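Ranirach Staff Forum
Operations and Workplace > Automation at Stokelgate
Topic: Placement cells and the revision of the bench operator grade
Status: Open

Jenő Dudás
Moderator, Operations
Posted 9:10 am

Colleagues are invited to use this thread for comments on the draft role description for the placement benches at Stokelgate. The draft was circulated in March together with the revised shift pattern. Comments made here will be attached to the consultation record under the user name of the person posting.

The main points of the draft are as follows. The title "bench operator" is replaced by "cell attendant." The attendant is responsible for 2 cells instead of one bench. Hand placement of parts is removed from the list of regular duties. Surface checks, gripper checks and fault logging are added. The pay grade is unchanged, and this is the point on which most of the early comments have been received.

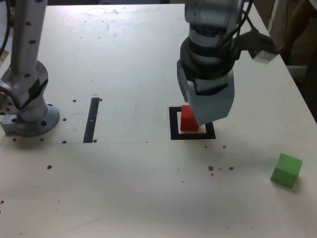
The site intends to keep the training cell available to all bench staff during the consultation period. Time spent there is paid at the normal rate and should be entered under code 17.

bench_row_c
Posted 9:42 am

Thank you for opening the thread. I wish to record an objection to the wording "hand placement is removed." On my row, it has not been removed. When a part is refused by the cell, the attendant places it by hand and enters the reason. In the last full month my row logged 2,148 placements, and 300 of them were completed by a person. A role description that leaves out this work will also leave it out of the time allowance.

kkiss
Kinga Kiss, Training
Posted 10:05 am

I support the correction requested by bench_row_c. The training plan already includes a half day on manual completion, and it would be inconsistent to train staff in a duty that the role description says they do not have.

I do not agree, however, that the grade should be decided on the number of manual placements. That number is expected to fall. If the grade rests on it, the grade will be open to challenge each time a new report is issued. The stronger case is the fault log. An attendant must look at a cell that has stopped, decide whether it may be restarted, and sign for that decision. Bench operators were never asked to sign for anything of that kind.

packing_nights
Posted 10:31 am

With respect to Training, the signature is the part that concerns the night shift. On days there is a technician on the floor. On nights there is a telephone number. An attendant with two cells stopped at the same time is being asked to make a technical decision alone, and the draft does not state what happens if that decision is wrong.

I would also ask that the draft address the loss of conversation on the rows. Under the old layout, four of us worked within speaking distance. Under the new layout, the nearest colleague may be at the other end of the hall. I understand that this is not a grading matter, but it is a change in the conditions of work and should be recorded as one.

Jenő Dudás
Moderator, Operations
Posted 11:15 am

Both points are noted. On the first, the draft will be amended to read "hand placement is reduced to the completion of refused parts." On the second, Kivbridge, as supplier of the cells, has been asked to state in writing which faults may be cleared by an attendant and which may not. Until that list is received, night staff should leave a stopped cell stopped and record the time. No shortfall arising from this will be counted against the individual or the row.

simon_maint
Posted 11:50 am

I am writing for Maintenance. We have no objection to attendants carrying out the gripper check, provided that the draft makes clear where the check ends. Looking at the finger lining and reporting its condition is an attendant task. Replacing it is not. We have had linings replaced by well-meaning colleagues on two rows, and in both cases the cell had to be set up again.

The same applies to tape marks on the table. Please do not lift or re-lay them. If a mark is coming up, log it and leave it. 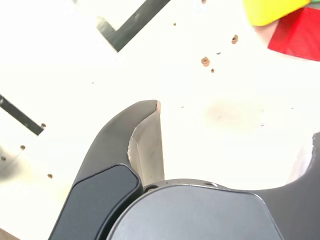 Replies on daily checks and division of duties

bench_row_c
Posted 12:20 pm

The division proposed by Maintenance is acceptable to my row, with one reservation. The reporting form gives only "pass" and "fail" for the lining. Most linings are somewhere between the two. If an attendant enters "fail," the cell is stopped until someone comes. If "pass" is entered and a part is dropped later, the attendant's name is on the form. I request a third entry, "worn, in use," with a stated time for Maintenance to respond.

simon_maint
Posted 12:48 pm

A third entry can be added. I cannot agree to a fixed response time on nights with the present staffing. I would rather say so now than have it promised in the draft and missed.

packing_nights
Posted 1:05 pm

Then the staffing of Maintenance on nights belongs in this consultation as well. I ask the moderator to add it.

kkiss
Kinga Kiss, Training
Posted 1:30 pm

Training will revise the check sheet to include the third entry and will post it in this thread for comment. Colleagues who have already completed the gripper module will not be required to repeat it. They will be asked to read and sign the new sheet.

Jenő Dudás
Moderator, Operations
Posted 2:15 pm

Night cover in Maintenance has been added to the list of open items, together with the layout of the rows. The grade remains under discussion, and I would ask colleagues on the other rows to submit their figures for refused parts in the same form as bench_row_c. The thread remains open for replies.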